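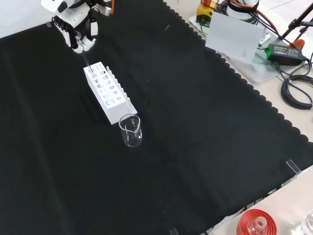
Every autumn I get asked whether I descale the kettle with vinegar or with one of those sachets, and my answer is that I doubt it matters much. The sachet people say theirs is "lab grade". I've no idea what that means on a packet of powder. Put anything next to a small glass beaker with a spout and a white rack for test tubes and it looks cleverer than it is – and dearer.

Grollska want the price of 14 sachets for what I suspect is citric acid and a nice box. The leaflet says to leave it for 30 minutes. I left mine for 24, got bored, and rinsed it.
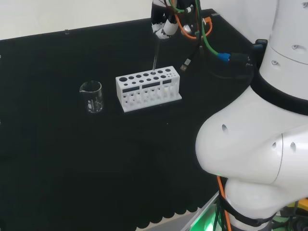

Sihan Song wrote in to say the Oltell one is better. Maybe. She also swears by her water filter, and her kettle is as furry as mine. I'll try vinegar again on Sunday with 600 ml of water and see if the tea tastes of chips.

Blog > Kitchen > Grumbles

3 comments · 2 shares

Search this blog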